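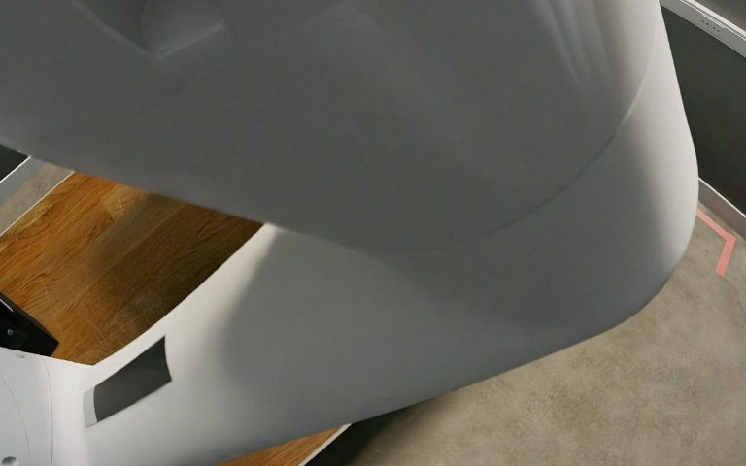
We are looking for people to help us compare two grippers and 2 controllers this November, and we would be very glad to hear from you whether you have spent years around robot arms or have only ever driven one with a games pad. Most of the work happens in simulation, in our model of the Hurkholm test room, where the arm stands over a wooden table and you steer it from your own desk. Some of the viewpoints are easy to work from and some are rather hard – in the one we call the shoulder view, the white casing of the arm covers the middle of the table and you have to judge your position from the bits of wood and floor left showing round it. We want to know how people cope with views like that, and whether the choice of controller makes any difference to them.

What you would be doing

You would come in for one session, or two if you enjoy yourself and we have the space. After a cup of tea and a gentle introduction you get 40 minutes with the Skeker controller, a proper break, and then another 40 with the Plalik. The tasks are small, everyday ones: pick something up, put it down somewhere else, turn it over. The camera view changes between rounds, and we ask you to talk aloud as you go, grumbling included. Some views give you a second link to steer by, with a bright green band round it, and we are curious to hear if you find yourself using it or forget it altogether.

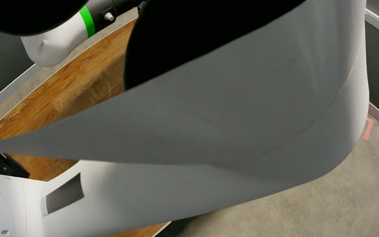
Who we would like to hear from

Anyone over 18 who can sit comfortably at a screen and use both hands on a controller. Glasses are fine, left-handers are especially welcome (we have had far too few), and you need no technical background at all. If you have worked for Nautiyal or helped to design either controller, please do write to us anyway, but we will have to put you in a separate group.

What you get

We pay £60 per session and refund local travel on top of that. Morning sessions start at 10 am and afternoon ones at 2 pm.

How to apply

Send a few lines about yourself to Grażyna Głowacki, who is arranging the sessions, and say which time of day suits you. Questions about the grippers or the simulation itself can go to Vicente Orellana – he likes being asked, so please don't hold back. We reply to everyone, though it may take us a few days.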